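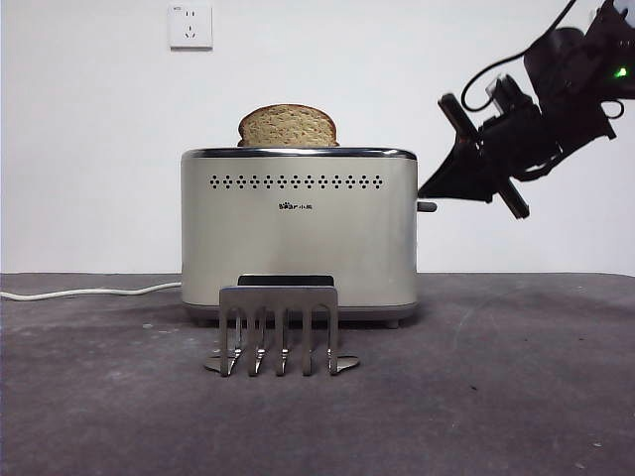

The Ferkora bread knife was issued to the kitchens of Clangate Hall in February as part of the residence's regular replacement of shared utensils. Most of the loaves bought for the breakfast room are unsliced, and the quality of a morning's toast depends first on the quality of the cut. A slice of seeded brown bread that stands upright in the slot, with its upper third above the rim of a steel toaster, needs to be even from crust to crust if it is to go in without force and come out whole. The previous knives did not achieve this reliably, and residents had asked for an alternative.

The Ferkora has a long serrated blade and a plain handle fixed with three rivets. It is heavier than the Pellora knife it replaces. The additional weight is an advantage on hard crusts, where the blade begins its cut without being pressed down, and a slight disadvantage for persons who slice a whole loaf at one sitting. The handle is well shaped for a large hand. Those with smaller hands reported that the rear edge sat uncomfortably against the palm after several minutes' use.

Performance was assessed over 58 loaves of different kinds. On sourdough and rye the results were very good: slices were straight and the crust did not tear. On soft white tin loaves the serrations proved rather coarse and produced more crumbs than the Pellora. A fresh loaf should be left to cool fully before it is cut with either knife. Seeded loaves were handled well, although seeds collected between the teeth of the blade and had to be brushed out by hand.

Mogens Zoëga, who supervises the breakfast service, used the knife daily and preferred it for every loaf except brioche. Sohail Bajwa of the stores office found the printed care leaflet inadequate. It states that the blade should be washed by hand but gives no guidance on sharpening, and the supplier, Tudose, did not answer a written enquiry on the point. The residence has therefore arranged for sharpening through its usual contractor.

The sheath supplied with the knife is less satisfactory. It is loose at the tip, and on two occasions it came away in the drawer. A separate blade guard was bought for each knife and has given no trouble. It would be reasonable to expect a guard of that standard to be included.

The knife is recommended for general use in the shared kitchens, subject to the purchase of a guard. Kitchens that serve mainly soft bread may keep their present knives. Requests for replacement should be sent to the stores office with the kitchen number and the condition of the existing knife.

Issued by the Stores Office, Clangate Hall, March 16, 2022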